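The last ferry to Skundby

In July the evening boat to Skundby leaves at 7.40, and by seven the queue reaches the bakery. In February it carries the post, a few crates of milk and whoever has been to the dentist.

The island has 609 people on its register, down from 2000 when the herring station was open. Embla Berge moved there eleven years ago to teach at the school and now also runs the library, two afternoons a week, in the old customs house.

"People ask what we do in winter," she says. "We do what everyone does. We go to work and we cook dinner."

Her own house took longer to heat than she had expected. The first winter she lived in the kitchen and slept beside the stove. A neighbour sold her three loads of birch and showed her where the north wind came in, under the stairs.
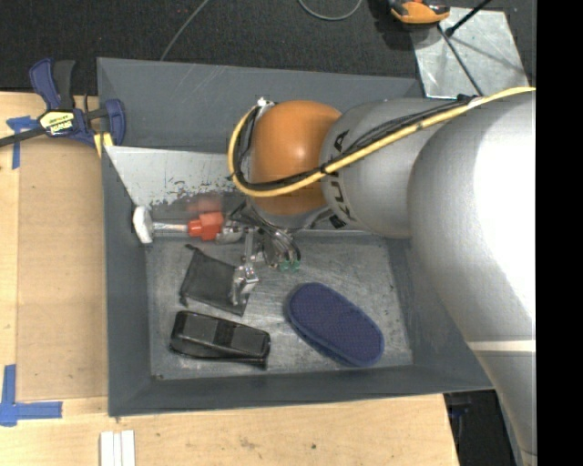 The school is the thing most islanders worry about. It has 14 pupils this year, and the council on the mainland looks at it every spring. Iddrisu Ankrah, whose two daughters are in the lower class, came for a summer job on the ferry and stayed on as mate. He would rather lose the shop than the school. A shop can be done without if you plan, he says, but a child of seven can't cross the sound twice a day in January.

The crossing takes 50 minutes in fair weather. Last winter it was cancelled on nine mornings, and on one of them Berge taught both classes in her coat after the boiler went out.

A return ticket costs 600 kroner for visitors with a car. Residents pay a third of that and don't need to book, except in July.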